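In Defense of the Snack Table

Every bedroom eventually grows a surface that was meant for a lamp and a book. Ours is a small round table, dark brown, bought at a shop in Rinach that was closing down or said it was. The lamp lasted a month. The book is, I think, under the bed. What the table holds now is snacks, and I have come to believe this is its proper work.

I know the case against. I have read the case against, most recently in the home section of the Vivgate newsletter, which last February recommended that food be kept to "one zone of the house" and that the zone be the kitchen. The kitchen is 90 steps and one cold hallway from my pillow. A person who wants something salty at eleven at night does not want a hike as well, and will lie there resenting the architecture.

Then came the container people. Stillen sells a set of clear stacking bins with bamboo lids, and for a while I owned it. You pour your crackers into one and your candy into another, and you get a shelf that looks like the supply room of a very calm hospital. You also get a bin of beige squares with no name, no date and no instructions. I ate the wrong ones twice. The package, it seems to me, is already a container. Somebody was paid to make it red and gold and loud enough to find in poor light, and I don't see why I should undo that person's work with a bin.

There is the matter of crumbs, which I concede. There is also the matter of the empties. A snack table honestly kept will have trash on it at any given time, because a flat wrapper and a full one look much alike until you pick them up – and picking them up is half the pleasure. I tidy mine by squeezing. If it crackles and gives, it goes. If it resists, it stays, and I usually check.
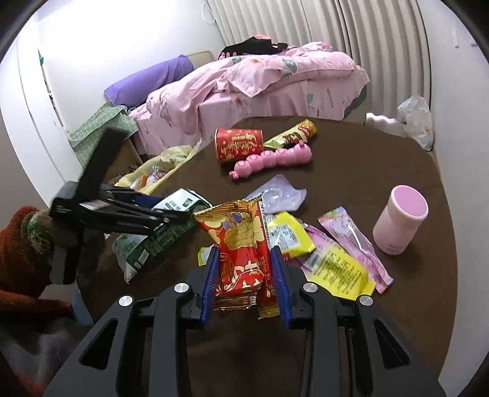
The table at full strength: tin at the back, pink caterpillar on duty, cup to the right.

The caterpillar is not food, and I mention it because visitors ask. Neither is the cup, strictly speaking. Any surface that is allowed to be useful will attract a few things that only want company, and I have stopped evicting them. The red tin I would defend in court. It has outlasted the bins, the lamp and a diet.

My one rule comes from the old Myung household calendar my aunt kept by her stove, which advised clearing a table completely once a season and putting back only what you missed. I do this. I take everything off, wipe the top, and stand there feeling like a reformed character. By bedtime I have missed all of it.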